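Ordenar los cubiertos en una cesta con compartimentos

Consejos de cocina, por Zachary Girard

Llevo ya bastante tiempo viviendo en un país donde se come en mesa redonda, y cuando la mesa es redonda no hay cajón. Los cubiertos tienen que estar en algún sitio. Yo los tengo en una cesta de mimbre marrón, rectangular, con divisiones, y de ella quiero hablar en esta página, porque varias lectoras me preguntaron por el tamaño de los compartimentos. Pido disculpas por mi español, lo reviso con diccionario.

La cesta tiene un compartimento largo detrás y dos más pequeños delante. En el largo pongo las cucharas. Los tenedores van delante, y el otro hueco queda para los cuchillos de mesa o para lo que hace falta ese día. 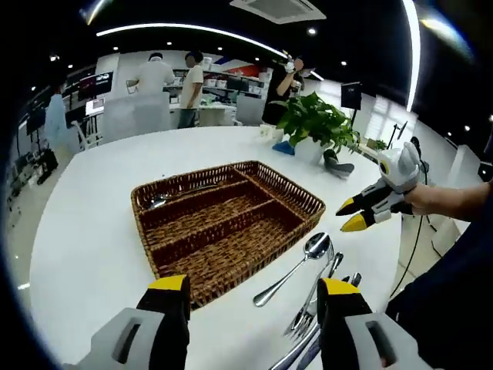
Antes de llenar la cesta conviene sacar todo y ponerlo encima de la mesa. Así se ve qué piezas son de la misma familia y cuáles son huérfanas. En mi casa había tenedores de una cubertería Lévesque mezclados con otros que compré sueltos en Itden, y los mangos no tienen el mismo largo. Los más largos molestan si se ponen debajo, por eso los dejo siempre arriba.

Después hay que secar. El mimbre no perdona el agua: se pone oscuro, huele, y en el fondo aparece una mancha que ya no sale. Yo seco cada pieza con un paño de algodón y luego la dejo un rato al aire. También se puede poner en el fondo un papel de cocina doblado, que se cambia cuando está húmedo.

Para limpiar la cesta vacía uso un pincel seco, de los de repostería, y paso con paciencia por el borde trenzado, donde se quedan las migas. Una vez al mes, un paño poco mojado con jabón neutro. Nunca la meto en el fregadero. Mi primera cesta, una Vavadico, la lavé como si fuera un plato y se abrió por una esquina.

Las tijeras son un caso aparte. Mucha gente las guarda con los cubiertos y yo también lo hice, hasta que busqué una cuchara sin mirar. Ahora tienen su sitio, lejos de las manos de los niños, y siempre cerradas. Si hay que darlas a otra persona, se ofrecen con la hoja cerrada y con los anillos hacia quien las recibe. 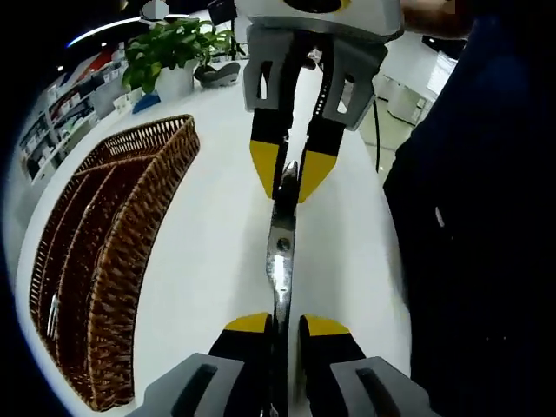
Las tijeras, cerradas y fuera de la cesta.

El tornillo de las tijeras pide un poco de atención. Si está flojo, la hoja muerde mal el papel y la tela; si está demasiado apretado, cansa la mano. Una gota de aceite Luvura cada 3 meses es suficiente. Abrir y cerrar 2 veces, limpiar lo que sobra con un papel, y listo.

Una cosa más sobre la planta. Si tienen una en la misma mesa, como yo, pongan la cesta a distancia de la maceta, porque al regar caen gotas y las hojas viejas acaban entre los tenedores. Para regar, yo llevo la maceta al fregadero y la devuelvo a la mesa cuando ya no gotea.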